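Setting up the Volteck touchline scoreboard
Section 3: Before your first home match

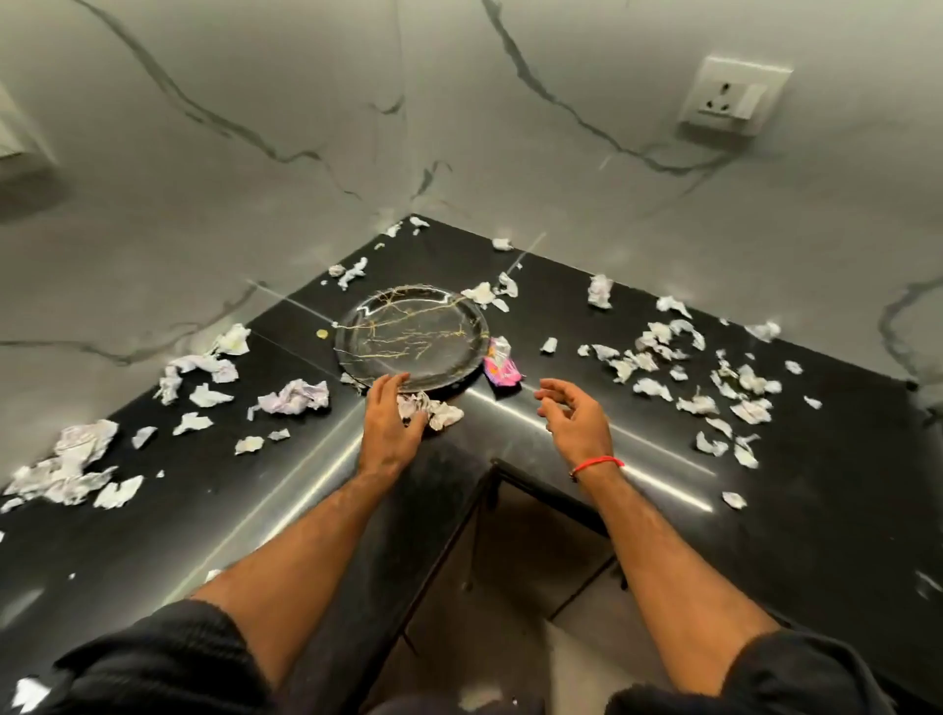

We know most clubs open this guide an hour before kick-off, with the teams already warming up, so we've kept this section to the things you really can't skip. If you can manage it, have a practice run on a quiet evening first - it makes match day so much calmer!

1. Stand the scoreboard on firm, level ground behind the touchline, well clear of the assistant referee's path. On a soft pitch (and we've played on a few), put the wide feet on before you lift the panel.

2. Fold out both legs until you hear them click, then tighten the two side knobs by hand.

CAUTION: Always have two people for the lift. Do not put the board up in strong wind, and never leave it standing overnight.

3. Plug in the battery pack and hold the power button until the display shows 354. It's only a test pattern, so please don't worry that somebody has had a very good afternoon.

4. Switch on the handset and press PAIR. The board will find it within 20 seconds or so. If it doesn't, walk a little closer and press PAIR again.

5. Choose your sport, then set the length of each half. Junior sides often play shorter halves, so do check with the referee before you press SAVE.

Note: The handset works up to 100 metres away in the open, though a full stand or a parked minibus in between will shorten that a bit.

6. Press HOME once and AWAY once to see that both sides count up, then hold CLEAR to go back to nil-nil.

To change the team names, carry on to Section 4.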